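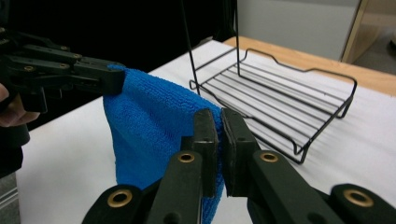 # Towels, tea towels and cloths: your laundry questions answered

Hello, and thank you for stopping by. Most of what follows comes from questions left in the Briso laundry inbox over the winter, and I've tried to answer them the way I would if you were leaning on the counter with a bag of washing under your arm. If yours isn't covered, come in and ask. We're open until half past six, and Sunday mornings too.

## Why have my bath towels gone stiff?

Nearly always too much detergent, or hard water, or the pair of them working together. The soap doesn't rinse out fully and dries in the loops like starch. Try a wash at 60 with no detergent at all and a mug of white vinegar in the drawer, then go back to half of what you were using before. Give each towel a really good shake before you hang it - it lifts the pile, and you'll feel the difference by the second or third wash.

## Can I use fabric softener on towels?

You can, but I'd rather you didn't. It leaves a coating on the fibres, and a coated towel pushes the water about your back instead of drinking it up. For microfibre cloths the answer is a firm no. Once they're coated they smear, and it takes two or three plain washes to bring them round again.

## How should I wash microfibre?

On its own, or with other microfibre, at 40. It picks up fluff from cotton like nobody's business, and you'll spend the rest of the week leaving little bits on your windows. Skip the bleach as well. Line drying suits it best, and if you must use the tumble dryer, keep it on low.

## My tea towels smell even when they're clean. What am I doing wrong?

Probably nothing very terrible! A kitchen cloth that sits damp in a heap for a day will pick up a smell that a cool wash can't shift. Hang it out flat between uses, change it daily if you cook a lot, and wash the cottons at 60. My colleague Merike Jõgi boils hers in an old jam pan with a spoonful of soda crystals, as her grandmother did, and I must admit they come out lovely. Don't do that with anything brightly coloured, though, or with microfibre.

## Do you take household washing, or only hotel work?

Both, and gladly. We do some 900 pieces a week for guest houses along the front, but the household bags are the ones I enjoy most. A standard bag is washed, dried and folded, and it's usually ready the next afternoon.
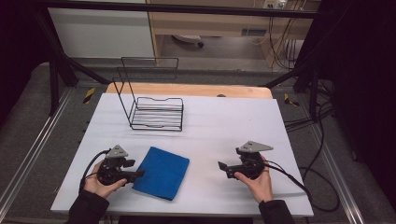 If you're particular about how things are folded, do say so when you drop off. Some people like thirds so that the towels sit neatly on a narrow shelf, others want quarters, and Arne Reuter, who has been bringing us his bath sheets for years, likes them rolled. We write it on your ticket and it stays on your record, so you needn't explain it again each time.

## Will the colour run?

Deep blues, reds and blacks can let go of a bit of dye in the first few washes. Wash them separately to begin with, in cool water, and turn them out of the machine promptly. If you're bringing something new and dark to us, pop it in its own bag and tell whoever is at the counter.

## What if something goes missing?

Every bag has a numbered ticket, and we keep unclaimed bits on the shelf behind the door for 25 days before they go to the animal shelter. Ring and ask for Kaan Ersoy, with your ticket number if you still have it. He'll have a proper look - odd socks and flannels do like to hide inside duvet covers.

## How many towels does one household need?

Two bath towels and two hand towels each is plenty for most homes, with a spare set for visitors. For the kitchen I'd keep a dozen tea towels on the go, so there's always a dry one in the drawer while the rest are in the wash.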